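Filed under: Grant updates / Making & Repair / Pillell Workshop

Tsai two-arm bench: progress report to the Zalletti small grants fund

08/10/2025

Sorry for the rushed format, meant to send this at the end of September and the power supply thing ate that week. Receipts follow separately.

Short version: both arms up and moving, on the same table, under the same controller. Picking up hard things mostly fine. Soft things not fine yet. Money is OK. Behind on the handover guide, ahead on the mounts, roughly where we said on everything else.

What was promised for this period

- both arms built and fixed to the bench
- wiring tidy enough that a member can use it without unplugging anything by accident
- overhead camera and wrist cameras working together
- first set of practice tasks
- draft guide for members

First three done. Fourth half done. Guide is a page and a bit of notes, see further down.

Build

Left arm went together quickly because we'd already made every mistake on it in the spring. Right arm was slower. One of the shoulder joints had a nasty tick when turning back on itself, took it apart twice, found a bit of print support left inside the housing. Our own fault. Replaced the bearing as well while it was open.

Both arms are clamped to the front of the table now instead of bolted through. The original plan said bolted. Change was made when the other bench users asked (fairly) if they could have the table back for the open evenings. Clamps hold well enough at the speed we run. We do check them at the start of every session and there's been a little creep on the left one, so a strip of rubber has gone under it. Will see.

Cables are still the weak point. Straps round the forearms and grippers keep most of it out of the way, but the run down at the left front corner still needs a proper channel. At the moment the cable is just lying there and somebody will lean on it. Channel is bought, not fitted.

Power supply: the first one sagged when both arms lifted together and the right arm would drop out. Spent far too long blaming the software for this. Bigger supply fitted, no drop-outs since then. The old one is fine for a single arm and has gone in the spares box.

Controller is the Tellus board as per the application. Works. Needs restarting if the wrist camera is unplugged while it's on, so we have put tape over that plug.

Practice tasks

Things used are all odds and ends that were in the workshop anyway, no cost to the grant. Pens, wooden blocks, a roll of tape, scissors (kept at the back, arms are not allowed to pick them up yet), soft things. We leave other bits on the table on purpose. Early runs were on a bare table and the arms got lazy, if thats the word, then fell over as soon as anything else was put down.

88 recorded runs so far across 26 sessions. We count a run only when it was saved with all the cameras, so real time on the bench is more than that suggests. Quite a few early ones were lost to a full disk.

Where it stands by task:

Blocks. Good. Either arm can pick one up and put it down where asked, provided the block isn't right against another one. If they're touching, the gripper tends to shove both. Opening the fingers less on the approach helps.

Pens. Fair. A pen lying at a slant to the gripper is harder than one square on, and the shiny one is worse than the coloured one. We think this is glare from the overhead light. Moved the lamp, a bit better.

Tape roll. Good from the rim, hopeless if it tries to grab across the whole width. Not enough opening on the fingers.

Soft items. Poor. One arm alone drags them or pinches a corner and loses it. Two arms together is the whole point of the Tsai bench so most of the recent effort is going here. Pressing down with one and working with the other looks the most promising, but timing between the arms is out by enough to matter. The second arm arrives late and the first has already let the cloth slide.

Table as it's currently laid out, overhead camera first and then the left wrist camera:
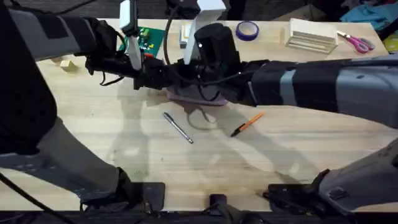
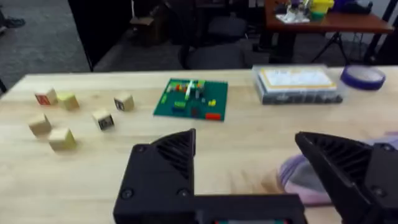
Gripper fingers

Two sorts on trial. The ribbed black ones are what we started with and they are very good on wood. On soft stuff the ribs catch, and you get the item coming up with the gripper when it should've let go. The white plates are our own print, flat faced, much wider. Better for holding something down against the table. Worse for anything small. They also block the view more than we'd like, wrist camera especially.

Not settled which to standardise on. Might end up with one arm on each, which makes the guide more complicated but probably suits the work. Next print of the plates will be shorter and with a cut-out so the camera can see past.

If the fund has other groups doing anything similar we would be glad of a chat about finger shapes.

Money

Spent to date £2,082. Left in the budget £666.

The larger power supply was not in the original budget. It came out of the line for fixings, which was underspent thanks to the clamps. Hope that is acceptable, please say if you need a formal change request and we'll fill one in.

Still to buy out of what's left: spare servo for each arm, more filament, a second lamp, a proper emergency stop button (the current one is a switch on the lead, works, but you have to know where it is). The stop button comes first and no new members will be using the bench until it is fitted.

Members and access

Bench is on the Pillell booking sheet. At present you need someone from the build group with you. Two induction evenings were planned for September, one happened. Second was put off because of the power supply. People who came were more interested in driving the arms by hand than in the recorded runs, so we've moved that to the start of the induction, and the explaining comes after.

One complaint about noise. Felt pads under the table legs, no complaint since.

Guide

Late. What exists: how to switch on, how to check the clamps, what to do if an arm stops half way. What doesnt: anything about recording, anything about changing fingers, photos of the plugs. Changing fingers can't be written until we've picked some.

Next period

- fit cable channel and stop button
- spare servos ordered
- shorter plates printed and tried
- sort the timing between the arms, then another batch of runs on soft items only
- second lamp, repeat the shiny pen runs
- rearranged induction evening
- guide, full draft

Risks, as the form asks for them. Servo failure on the right arm, it runs hotter than the left and we don't know why. Clamp creep as above. Build group is small and a couple of us are away over the winter, so if anything slips it will be the guide again. Will send that in parts if it helps.

Bank statement and receipts to come by post, let us know if you'd sooner have scans.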